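Habit Prompts and Adherence to a Daily Journal Routine
Student project report
Emiliano Fuentealba, Duleck College, Applied Psychology

1. Background

Self-improvement courses often ask people to keep a short daily journal. Most who start one stop within a few weeks. The project tested whether tying the journal to an existing household routine (an anchor) gives better adherence than a reminder sent to the phone at a fixed time.

The work used the Skornberg sheet, a one-page form with four prompts: one thing done, one thing avoided, one thing planned, and a mood score from one to five. It takes under five minutes to fill in.

2. Method

Participants were 20 students from two halls of residence, Latuheru and Vinside. They were split by drawing lots into two groups of equal size. The anchor group chose a task they already did each evening, such as making tea or heating a meal, and filled in the sheet straight after it. The reminder group received a text message at 21:00.

Both groups were asked to write one entry a day throughout the study. Entries were handed in as dated scans. An entry was accepted if at least three of the four prompts had been answered and the scan arrived before noon the next day. Late entries were logged separately and left out of the main comparison.

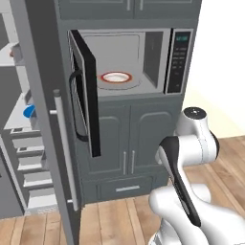

Can a participant change the anchor task part way through?
One change was allowed, in the first week only. After that the original choice stood, and days on which the task was not done were recorded as missed unless an entry was handed in anyway.

3. Results

In total 2334 entries were received, of which 2000 met the acceptance rule. The reminder group supplied 804 of the accepted entries and the anchor group the remaining 1196.

The gap between the groups was small at first and widened from the third week. In the reminder group, missed days tended to come in runs. In the anchor group they were mostly single days, with entries resuming the day after. Mood scores did not differ between groups by any useful margin and showed no steady trend in either.

Late entries came mainly from the reminder group. Several participants wrote in the exit form that they had read the message while out and then forgotten it.

4. Limitations

The sample is small and drawn from one college. Entry length was not measured, so a one-word answer counted the same as a full paragraph. The anchor group also spent longer in the first briefing, as each member had to pick a task, and this extra attention may explain part of the difference.

5. Further work

A repeat with a third group, given both an anchor and a message, would separate the two effects. The acceptance rule should also be reviewed, as the noon limit excluded entries from participants on late shifts. Blank copies of the sheet and the coding table are in Appendix A.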